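Notebook, cell 2 (paper strip clearing), Wednesday, September

09:40. Left arm dropped out again overnight. Same signature as Monday's run: gripper closes on a strip, arm lifts, wrist starts to rotate towards the bin, then the left controller reports a joint communication timeout and the arm goes limp on its brakes. Right arm carries on as if nothing had happened, and I don't like that at all. More on it below.

Log says the run got to cycle 179 of 300 before the stop. Fault code is the generic one, "bus lost", no joint number. Sumathi pulled the raw log off the controller before I power cycled it. Please keep doing this. The buffer is wiped on restart and we lost the first two faults that way.

10:15. Things ruled out so far:

- Supply voltage. Witold had the meter on it through a full set of cycles yesterday, no sag.
- Gripper firmware. Rolled back one version on the left only, fault came back in the same hour.
- Overheating. Joint temperatures in the log are flat right up to the stop.
- Policy doing something violent. Replayed the commanded positions for the last four seconds, nothing out of the ordinary, speeds well under the limit.

Left to look at: the cable along the left arm, the connector at the gripper end, the base connector on the rail.

10:50. Ran the left arm by hand in free drive with the bus monitor open. Elbow full range: no errors. Wrist pitch full range: no errors. Wrist roll past the drop pose: 16 errors in one sweep, then clean on the way back. Repeated, errors in the same part of the travel each time. So it is position dependent, and it sits at the wrist end.

Cable is too short by the time the wrist is rolled and the forearm is extended over the bin. It was fine in the old layout with the bin nearer the rail. We moved the bin back when the monitor went in and did not re-check the cable. My change, my fault. The layout sheet still shows the old bin position. I'll correct it.

11:30. Took the clips off and unplugged the connector at the gripper. Two of the crimps are poor. One conductor pulled out with finger pressure. It has presumably been making contact when slack and losing it under tension. The harness is from the Marciniak batch, and the spare from the same bag has one bad crimp as well. Bag is now labelled DO NOT FIT and is on Rostam's desk. He will write to them.

12:10. The safety matter. When the left controller faulted, the right arm kept moving. With both arms over the same bin there is no reason for either to be live if the other is down. I had assumed the Jindmont supervisor stopped both on any fault. It does so for an emergency stop and for a joint limit, but a lost bus is classed as a warning and only the affected arm is held. Ailbhe found it in the settings file, default value, never changed by us.

On Monday the right arm brushed the held left arm at low speed. No damage that I can find and no one was near it. I am still writing it up as a near miss, because the next person to see the left arm go limp would naturally reach in to free it. Daichi did reach in on the second fault, after pressing the stop. Correct, but it relied on him remembering.

Changes made today:

1. Bus loss now triggers a full stop on both arms. Tested by pulling the left bus plug with both arms moving at reduced speed, then again with the right plug. Both stopped both times.
2. Restart after bus loss needs a manual reset at the cell. No remote resume.
3. Note taped by the reset button: press stop before any hand goes in, whichever arm looks dead.

14:20. New cable made up from the Grastedia flexible stock, longer than the old one, with a service loop at the wrist. Crimped with the proper tool and pull tested each conductor. Wrist roll sweep, full range, forearm extended: no errors. Ten sweeps, no errors.

15:05. Restarted the strip task at half speed. One other thing I noticed while standing there: strips sometimes cling to the finger after the jaws open, and the arm goes back for the next one with the old one still attached. Separate problem. It doesn't stop the run but it spoils the success count. Sumathi suggests a short shake after release. I would try a longer open time first.

16:30. Half speed run finished clean. Going to full speed overnight, 300 cycles, with bus errors logged per joint this time. Surka have been told their demonstration cell uses the same harness and the same supervisor default, and that they should not run it with anyone inside the guard until they have checked both.

To do:

- Rostam: harness complaint, ask for crimp records.
- Ailbhe: check cells 1 and 3 for the same supervisor setting. Do not run 3 until done.
- Witold: strain relief bracket for the wrist, both arms. Right cable has the same routing and I don't trust it.
- Me: layout sheet, near miss form, read the overnight log before anyone touches the cell.
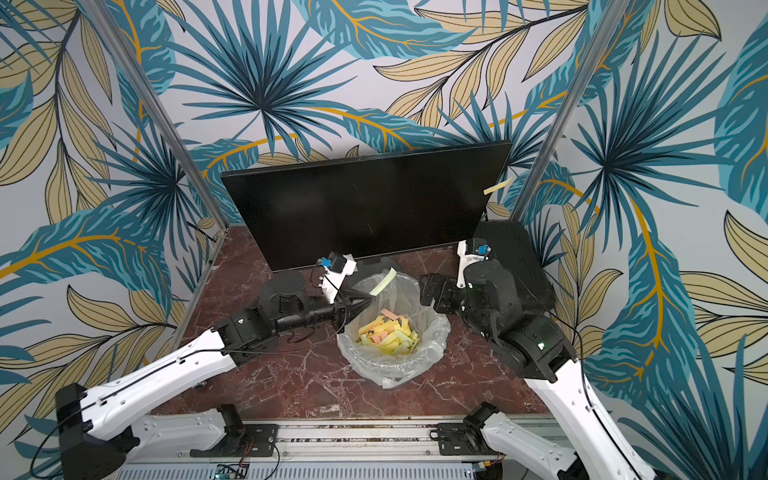 If the log shows even one error on the left wrist I want the joint itself swapped and sent back, since there would be nothing left on the cable side to blame. The spare joint is in the cupboard under the bench and needs its address set before fitting.

Comments (3)

Witold Adamczyk
Bracket drawn. Can print tonight if someone confirms the screw spacing on the link. I measured the left one only.

Ailbhe Corrigan
Cell 1 had the same default, now changed and plug-pull tested. Cell 3 is still locked off, I need the key from Rostam.

Daichi Nishimura
For the near miss form: I pressed stop at the cell, not on the screen. The screen button was greyed out during the bus fault. It probably wants its own line in the list.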